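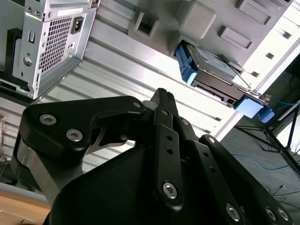
Hard drive in its blue caddy, tower case open, gripper in front.

To: workplace-automation list
Subject: Re: Drive handling at Cornevach

> Does anyone have a site where the arm does the drives and people
> do the rest? Our staff at Juntunen are asking what is left for
> them. We have 9 on the bench.

We have been at it since August, so I can answer for Cornevach. There are 6 of us on the refurbishing bench and there were 6 before. The Breltico arm was bought for the hard drives, as that was the job people complained of most – wrists and thumbs, mainly.

What changed is the order of the day. We used to strip a case from start to finish. Now the drives are left to the arm, and we do the screws, cables, labels and anything bent. Two of us have been trained to stop and restart it, and both got a higher grade for that. It took a union meeting to get it in writing.

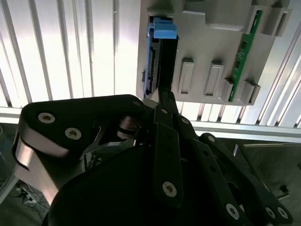 Cornevach, 30 January 2024

The second picture has the jaws up against the bottom of a drive in the fixture, with the green circuit board in its slot further along. The fixture is the part to argue about. Ask for a say in where it goes, because you will be reaching past it all shift. Ours was moved 2 times.

The job log is called Wander. It records stops by bench and not by person – get that agreed before you start.

Print this message | E-mail this message
Contact the list owner | Back to top
This archive uses cookies.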